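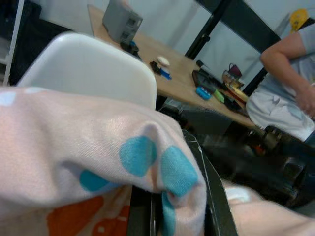 Longo Opens Bedding Range to Regional Stores

Homewares company Longo will bring its Sirkix children's bedding range to 43 regional stores from September. Until now the range has been sold only through the company's two city shops and by mail order.

Sirkix includes pillowcases, cot sheets and doona covers in 7 prints. All covers are 100 per cent cotton and can be washed in a normal household machine. New colours will be added in autumn.

Longo said regional customers had asked for the range many times – most often parents moving a child from a cot to a first bed. Prices will be the same in every store.

Stock will be sent from the company's Graruvo warehouse, where extra shelving has been put in for the rollout. Stores will reorder each fortnight. 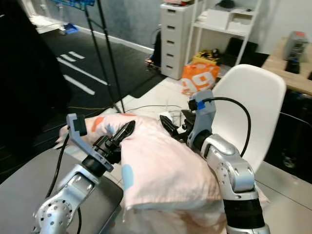 Returns and exchanges

Unopened items can be returned to any Longo store within 43 days with a receipt. Mail orders may also be exchanged in store.

A store list is available from the Longo customer desk, open from 9 am. Media enquiries are handled by Vitness, the company's publicity agency.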